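August, late, kettle on for the second time

Right. Quick one before bed because if I skip tonight I'll skip the week. Knees shot. Spent the arvo on them in the side bed pulling out oxalis, which is like bailing the harbour with a teaspoon. Got down as far as the tap. The rest can wait.

Broad beans are up past my elbow and leaning. Need stakes, need string, the good string is in the shed behind the mower which is behind everything else. Used an old pair of stockings. Looks terrible. Works.

Caroline Ogola rang while I had dirt to the wrists so I put her on speaker on the fence post and half the street heard about her sister's kitchen. She wants to know if I'm still doing the plant stall with her. I said yes. I had forgotten I was doing the plant stall. She's got 95 tomato seedlings going under lights in the laundry, and no room to wash a sock. I have got 8 chilli plants and a tray of something I didn't label. Basil? Possibly lettuce. We'll sell it as a surprise.

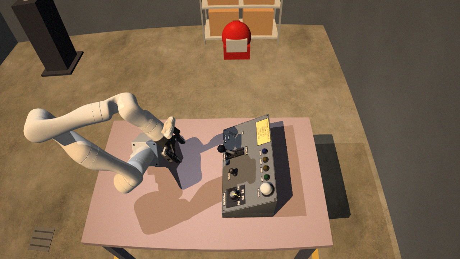
Things to do before the stall

Pots. Salim Kashindye says he has a ute load of them from when Urkwood Nursery closed, mine if I collect. Ring him before 4 or he'll be out on his run.

Potting mix. Not the cheap stuff again, it was all bark and grew mushrooms.

Find the trestle. Think Mum has it. Think Mum thinks I have it.

Labels!! Cut up the ice cream lids.

Price list. Caroline says $2 each for anything in a small pot, I say that's giveaway but she did it last year and went home with an empty car, so.

Anyway. Nimitz was sick on the hall runner, third mat this winter, same face on him as always, like I'd done it. Gave him the plain chicken and he's now asleep on my good jumper. Vet if it happens again. He's getting on, the old boy, and I don't like how he takes the back step lately. One foot, think about it, next foot.

Cold snap supposed to come through overnight. Dragged the lemon under the eaves in its pot and did something to my shoulder. Threw the old sheet over the passionfruit. It had new tips on it, tiny curly ones, and I was so pleased with it I told it so. The neighbour was putting his bin out.
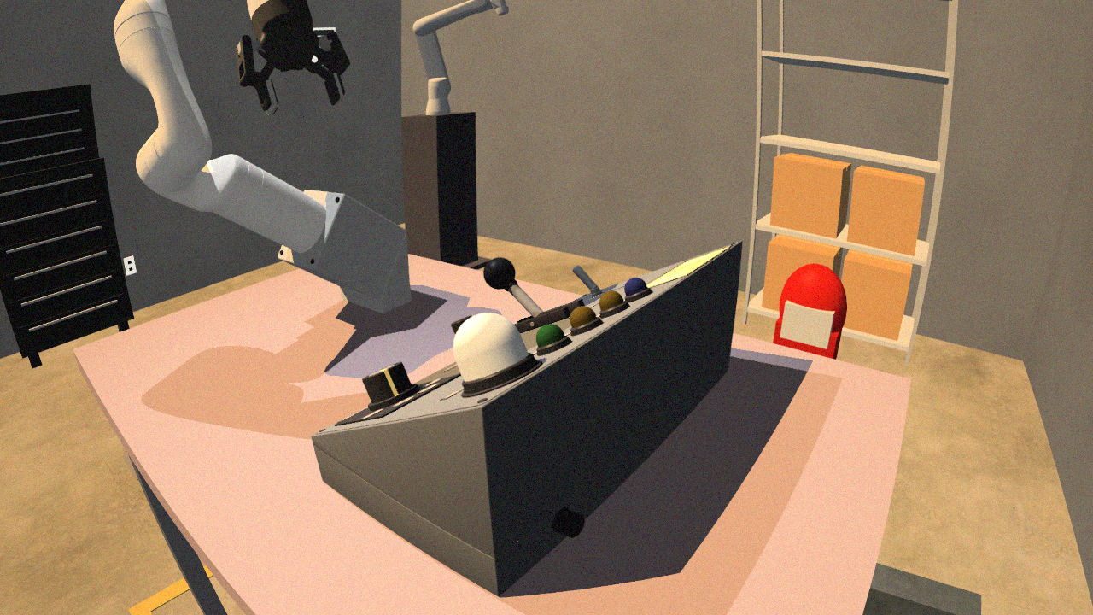
The sheet will blow off, I know it will, I only used two pegs. Not going back out there in my slippers. Well. Might.

Dinner was eggs, silverbeet, end of the fetta. Enough silverbeet out there to feed the whole of Mfinanga Street and it just keeps coming. Must look up that pie of Caroline's with the dill. She wrote it on the back of an envelope and I've definately put it somewhere safe, meaning it's gone. Checked the cookbook drawer, the bread bin, the glovebox. Found a rates notice. Paid the rates notice.

Mum rang at 8 to ask had I covered the lemon. Yes Mum. Asked about the trestle, she said what trestle. She's decided she wants a camellia out the front where the old hydrangea was, a white one, and could I dig the hole. Told her after the stall. She said teh ground will be hard by then. It's August, Mum, it's mud.

Wind's just picked up. Going out to do the pegs.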